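The **Binthorpe Open Day** is a yearly demonstration of handling equipment held by Sampaio, a maker of hand-held grippers. The 2021 event took place on May 13, 2021 and drew 54 visitors, fewer than the 100 places on offer.

## Demonstration

The main session dealt with work on clear objects. An operator held one gripper in each hand at a table covered with a white board, with a transparent box between them.
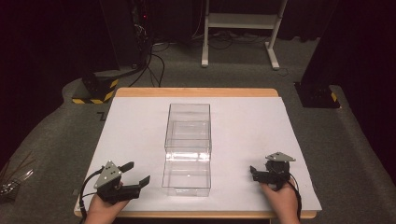
Each session lasted 20 minutes – visitors could put questions to the operator at any point. A talk on the Lellier handling method followed in the side hall.

Both grippers are black, are cabled, and carry a gray triangular plate on top. 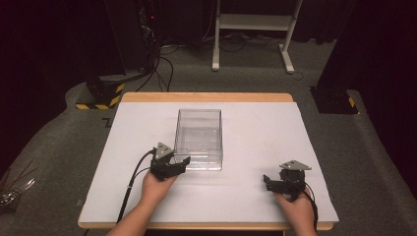 *Page maintained by the Jovetti Demonstrations Team*

The open day was first held in November 2018. Earlier editions covered packing and sorting only.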